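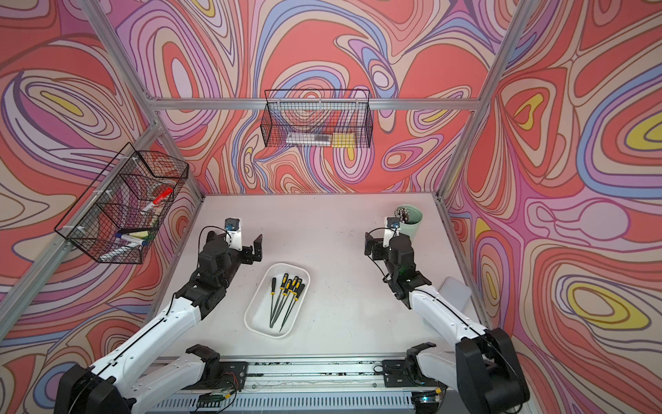
Eulalia Olivares would have preferred to begin with the service agreement, and she said so before the first question had been put to her. A two-arm bench is easy to admire, in her view, and the agreement is the part that a school or a workshop has to live with for the length of the term.

The interview was held in January 2023 for the equipment bulletin of the Favmont Technical Center, which has the Iturra bench under review for its evening program. Ms. Olivares manages customer placements for Tudesix, the supplier of the kit. Valentina Rivadeneira, who teaches the Center's course in bench automation, joined the conversation and will write the formal assessment in March.

## What is offered

The Iturra is a tabletop workstation with two small robot arms. Tudesix does not sell it outright to teaching institutions. The bench is placed under a plan called Litenent, with a fixed term of nine months and a monthly charge of $333. The charge covers the bench, the arms, the software license and replacement of parts that wear in ordinary use. Shipping is billed separately at both ends.

Asked why outright purchase had been withdrawn, Ms. Olivares was direct.

"We had customers who bought the bench and then put off every repair until the budget year turned over," she said. "A gripper finger would wear down and they would go on using it. By the time we heard from them, the students had lost confidence in the equipment and the instructor had gone back to slides. Under the plan they call us in the first week."

Ms. Rivadeneira observed that the same budget pressure exists under a monthly charge, and that a public institution may find a recurring cost harder to defend than a single purchase. Ms. Olivares accepted the point. The company will invoice the full term in advance on request, she said, although it gives no discount for doing so.

## Setting up

Tudesix allows one working day for installation. At the Center, the work took one day and part of the following morning. The delay came from the host computer, which needed a driver that the Center's network did not permit it to download. Ms. Rivadeneira asked that this be recorded.

"The mechanical side went well," she said. "The frame is ordinary aluminum extrusion, and anyone who has built a shelf for a machine shop will understand it. The instructions for the frame are good. The instructions for the computer assume that the reader has control of the computer, and in a school that is seldom the case."

Ms. Olivares said that an offline installer had been prepared and would be included with the next shipment of benches. She was asked whether existing customers would receive it. They would, she answered, on written request to the Litenent service desk.

## Daily work

The review has concentrated on small hand tools, a subject the Center chose for itself. Ms. Rivadeneira's students come largely from repair trades, and she wished to see how the arms managed items that are narrow, light and apt to roll. The supplier's own lesson set uses foam blocks, and she regards these as suitable for the first two class meetings and no further.

"A foam block forgives everything," she said. "You can close on it off center, you can close too hard, and it still comes up. I want students to meet a handle with a shaft on it, so that they have to decide where to take hold."

Ms. Olivares agreed that the lesson set was due for revision. She cautioned, however, that the supplier does not publish a success rate for thin metal items and does not intend to do so at present.
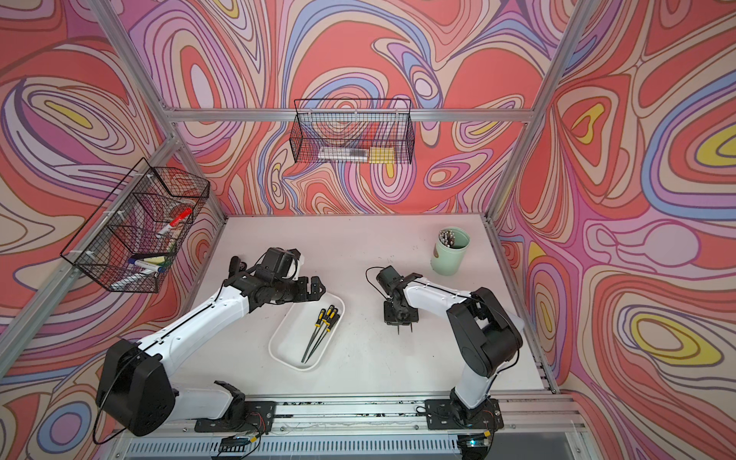

Ms. Rivadeneira's main concern in this part of the review is the order in which a lesson is laid out. She has asked her students to write down, before the arms are enabled, which arm is to approach first and where the other is to wait. With the shallow white tray set between the two grippers, and slim tools with yellow and black handles lying roughly parallel inside it, both arms have a claim on the same small area, and a student who has not planned the approach will be forced to stop and think about it. She considers this a useful difficulty. She would like the software to show a shared zone on screen, and at present it does not.

Ms. Olivares said that a shared zone display had been requested by other customers. The development group has it under study. She declined to give a date.

The wrist cameras were discussed at some length. Ms. Rivadeneira finds the wrist view valuable for beginners, who tend to misjudge distance when they look only from the front of the bench. Her reservation concerns the cable that serves each camera. It must be left with enough slack for the wrist to turn, and the manual gives this matter a single sentence.

"I should like a drawing," she said. "One drawing, with the wrist at either end of its travel. My students can follow a drawing."

"That is a fair request and I will pass it on," Ms. Olivares replied. "The sentence was written by people who had already routed the cable many times."

## Maintenance

The Litenent plan calls for a full inspection at 2000 hours of operation. Few teaching customers will reach that figure within one term, and Ms. Rivadeneira asked whether a bench used only in the evening would then go without inspection altogether. Ms. Olivares explained that the bench is inspected on return in every case, and that a customer who renews may ask for a visit between terms at no charge. This is not stated in the printed agreement. The Center has asked for it in writing.

Routine care falls to the customer. The tabletop is to be wiped with a dry cloth, the gripper fingers are to be checked before each class, and the screws at the arm bases are to be checked monthly. Ms. Rivadeneira had no objection to these duties. She did object to the fault codes, which appear as numbers without text and must be looked up in a separate file.

"A student sees a number and comes to find me," she said. "I look it up and it says that the joint has reached its limit. The student could have read that."

## Training for instructors

Three remote sessions are included with each placement. The first deals with safe operation, the second with recording and replaying a motion, and the third is left open for the instructor's own questions. Ms. Rivadeneira had completed two of them at the time of the interview. She described the first as thorough and somewhat slow, and the second as the most useful part of the service so far. She had saved the third for the week before her assessment is due.

Ms. Olivares was asked which customers she would advise against taking the bench. She named two groups. The first is workshops hoping to use it for production, for which it is neither rated nor supported. The second is schools in which no single member of staff will be responsible for it.

"We have placed benches with departments where everyone was interested and everyone was busy," she said. "Those are the ones that come back early."

Ms. Rivadeneira was asked whether she expected to recommend renewal. She said that she would hold her answer until the assessment. The cable drawing, the text for fault codes and the written assurance on inspections will each be listed in it, and Tudesix will be given the opportunity to reply before it is circulated. Instructors at the Center who wish to observe an evening class on the bench may apply to the program office.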